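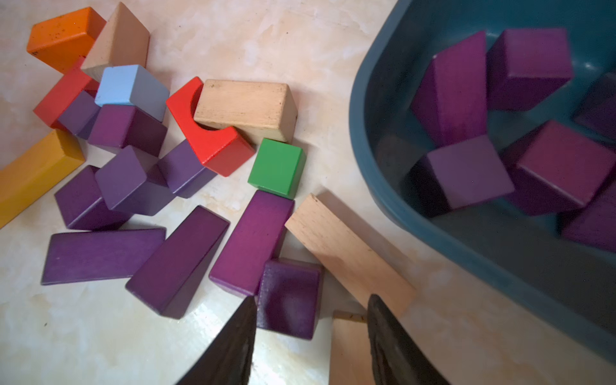
Wen suchen wir für unsere Gesprächsreihe? Mütter und Väter, die lange auf ihr erstes Kind warten mussten und davon erzählen möchten.

Bei Arkaten begleiten wir Paare mit unerfülltem Kinderwunsch, und immer wieder hören wir, wie gut es getan hätte, vorher mit jemandem zu sprechen, der das alles schon kennt — die Arzttermine, die gut gemeinten Ratschläge der Verwandtschaft, das Bangen in den ersten Wochen. Deshalb möchten wir im Herbst eine kleine Reihe von Abenden anbieten und freuen uns über alle, die dafür etwas Zeit und ein offenes Ohr mitbringen.

Ihr müsst keine Vorträge halten können, und wer lieber nur den Vornamen nennt, ist genauso willkommen. Euer Kind sollte höchstens sechs Jahre alt sein. Pro Abend zahlen wir 125 Euro, die Fahrtkosten kommen dazu, und Kinder dürfen selbstverständlich mitkommen.

Schreibt bitte bis zum 2.7.18 ein paar Zeilen an Marwa Salem oder ruft einfach im Büro an. Chaimae El Khatib meldet sich dann in aller Ruhe zu einem ersten Gespräch bei euch.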